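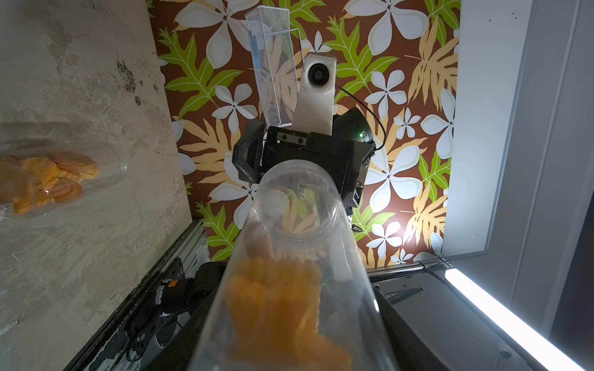

O frasco transparente e a promessa da casa arrumada

Passar tudo para recipientes iguais tornou-se uma pequena religião doméstica. Fizemos as contas e ficámos menos convencidos

Um cilindro de plástico transparente, um monte de peças cor de laranja lá dentro, um cesto branco de rede metálica atrás e, ao fundo, papel de parede com flores brancas de ar tropical sobre castanho-escuro. É uma combinação que qualquer leitor de catálogos reconhece. O conteúdo podem ser gomas, pode ser espuma; à distância a que estas coisas costumam ser vistas, a dúvida pouco importa. A cor faz o trabalho quase todo, sobretudo quando a luz atravessa o plástico e o laranja parece acender-se.

Talvez seja esse o primeiro motivo para desconfiar. O frasco transparente vende-se como solução de arrumação, e muitas vezes serve como objecto decorativo com um conteúdo lá dentro. As duas funções podem conviver, mas convém saber qual delas se está a pagar.

A marca de organização doméstica Condix tem no catálogo uma linha de cilindros empilháveis que a empresa apresenta como «a última compra da sua despensa». A frase é ousada, até porque a linha tem tampas, divisórias, etiquetas e uma colher medidora vendidas à parte. Montámos no carrinho de compras virtual um conjunto para uma cozinha de família, com 16 recipientes de vários tamanhos, e a conta fechou em 381 euros. Sem arroz, sem massa, sem uma única bolacha.

Dir-se-á que ninguém é obrigado a comprar o conjunto. É verdade. Mas a graça da coisa, tal como nos é mostrada, depende da repetição. Um frasco bonito ao lado de um pacote de farinha dobrado com uma mola da roupa não rende a mesma fotografia, e quem compra o primeiro cilindro já sabe, algures no fundo da cabeça, que vai comprar o segundo.

O argumento de ver o que se tem

O melhor argumento a favor da transparência é simples e tem algum peso. Quem vê o que tem em casa compra menos em duplicado. Toda a gente já encontrou três pacotes de pão ralado atrás do açúcar mascavado, e um recipiente que deixa perceber o nível do conteúdo evita parte desses acidentes.

Só que a transparência mostra a quantidade e esconde o resto. A data de validade ficou na embalagem, que foi para o ecoponto. O mesmo aconteceu à lista de alergénios, ao tempo de cozedura e à indicação de que aquela farinha, igual à outra em tudo, leva fermento. A Landano, concorrente da Condix, resolve o problema com um rolo de etiquetas brancas e uma caneta própria. Experimentámos. A caneta sai com um pano húmido, como prometido, e sai também com uma mão húmida, coisa que a caixa não refere. Ao fim de um mês, metade das nossas datas era ilegível e a outra metade dizia respeito ao conteúdo anterior.

Resta o truque antigo de recortar o rectângulo da embalagem e metê-lo dentro do frasco, encostado à parede. Funciona muito bem e estraga por completo o efeito. É curioso que não apareça em nenhum folheto.

A boca e o fundo

Há uma questão de geometria que os catálogos evitam. Um cilindro alto e largo dá gosto encher e é aborrecido esvaziar. As peças pequenas juntam-se no fundo, agarram-se umas às outras se forem pegajosas e obrigam a meter o braço ou a virar tudo. Com gomas, o problema agrava-se no Verão. Com peças de espuma para trabalhos manuais, passa-se quase o contrário: são leves, saltam todas ao mesmo tempo e acabam no chão.

A boca deve ser mais larga do que a mão de quem a usa. Parece uma regra demasiado óbvia para vir escrita numa revista, mas levámos uma fita métrica a duas lojas e os modelos mais elegantes eram justamente os mais estreitos. Nas crianças não há dificuldade. Nos adultos, há a figura conhecida do pulso preso e da tampa que rola para debaixo do frigorífico.

Depois há o volume. Os cilindros desperdiçam prateleira, e isto não é opinião, é aritmética de escola: entre círculos encostados sobra sempre espaço vazio. Quem tem uma despensa funda não dará por nada. Quem vive com um armário de canto sobre o lava-loiça vai perder uma fatia do que já era pouco, e provavelmente ficaria melhor servido com caixas rectangulares, que são mais feias e cabem.

O plástico, enfim

Na loja, o plástico transparente brilha. Em casa, apanha riscos finos logo nas primeiras lavagens, guarda cheiros fortes e agarra pó nos dias secos. O vidro envelhece melhor, mas pesa, parte-se e custa mais. Entre um e outro, a escolha depende muito da altura da prateleira e da idade de quem lá chega. Para café e especiarias, continuamos a preferir vidro ou lata. Para material de desenho, botões, molas e outras miudezas, o plástico chega perfeitamente e não vale a pena gastar mais.

A Sellton garante que os seus recipientes aguentam 1.000 aberturas sem perda de vedação. Não temos meios para confirmar nem paciência para contar. Notamos apenas que um frasco de café aberto 2 vezes por dia esgota essa garantia em menos de ano e meio, o que parece pouco para uma peça anunciada como compra para a vida.

Quanto à vedação, há um teste caseiro que dispensa brochuras. Enche-se o recipiente de água até meio, fecha-se, deita-se de lado dentro do lava-loiça e vai-se tratar de outra coisa. Se à volta houver água no fundo do lava-loiça, aquele frasco serve para lápis.

O cesto de rede, esse inocente

O cesto de rede branca goza de uma reputação melhor, em parte por ser barato. Alto e estreito, arruma utensílios, rolos, escovas, o que for comprido e teime em cair. Deixa passar o ar, o que o torna útil para coisas que precisam de secar, e vê-se através dele o que está atrás. Com uma parede lisa, isso passa despercebido. Com um papel de parede de flores grandes e folhas muito verdes, o desenho entra pelos furos e mistura-se com o conteúdo, e a impressão de ordem que se procurava perde-se um pouco.

Tem ainda dois defeitos de que se fala pouco. O primeiro é a base, que em muitos modelos também é de rede e deixa passar as pontas dos objectos finos. O segundo é o revestimento: nos cestos mais baratos, a tinta branca lasca nas soldaduras, e numa casa de banho a ferrugem chega depressa. Um pedaço de cartão ou de feltro resolve a base. Para a ferrugem, o melhor é ver bem as juntas antes de pagar e deixar na loja o cesto que já venha picado.

E o papel de parede?

Os fundos escuros com flora tropical estão por todo o lado há várias temporadas, dos restaurantes às casas de banho de hóspedes. Ficam muito bem com pouca coisa à frente. Junto a uma bancada de trabalho, onde se acumulam frascos, cestos e o que calhar, o padrão compete com tudo. O olho procura a tesoura e encontra uma pétala.

A luz também conta. Um candeeiro apontado à parede cria um ponto de brilho mesmo nos papéis que na amostra pareciam baços, e o castanho-escuro denuncia-o mais do que um tom claro. Antes de forrar a parede inteira, vale a pena colar uma tira larga no sítio certo e olhar para ela à noite, com as lâmpadas que se vão usar. As amostras de palmo e meio não mostram nada disto.

Já os tampos de aspecto betão, em bege manchado, merecem uma palavra favorável. São uma superfície pouco fotogénica e bastante tolerante. Uma nódoa a mais ou um risco novo perdem-se entre os que já lá estão, o que para quem trabalha à mesa com tinta, cola ou massa de pão representa um descanso considerável.

O que compraríamos

Da lista de 16 recipientes que montámos na Condix, ficaríamos com quatro, todos de boca larga: um para o arroz, um para a aveia e dois para o material de trabalhos manuais, que é onde a transparência mais se justifica, por não haver validade para esquecer. O resto da despensa pode continuar nos pacotes, de pé dentro de uma caixa sem tampa, com a data virada para a frente. Juntaríamos um cesto de rede alto, de base fechada, para as colheres de pau.

As etiquetas, dispensamos. A colher medidora também, que há uma em cada lata de leite em pó e lá por casa a gaveta já não fecha.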